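**Kitska club notes: lifting a stack of two books**

Okay, so our first try at this in January was a mess, and I rewrote the steps for the new folks!

1. Stack the books near the middle of the table, smaller reach for both arms.
2. Bring the left gripper in sideways with its fingers open.
3. Park the right one just off the other side of the bottom book.
4. Run the `ullow` script at 3 percent speed (please, not 100) and close both slowly.

If the top book slides, back off 2 cm and go again. I usually need around three goes.

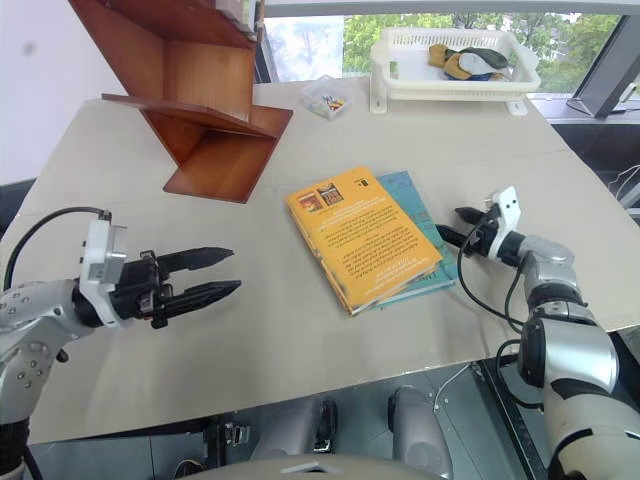 *Photo: Kitska robotics club / Faltanberg*

I like to stop at this point and check the height of both grippers before step 4.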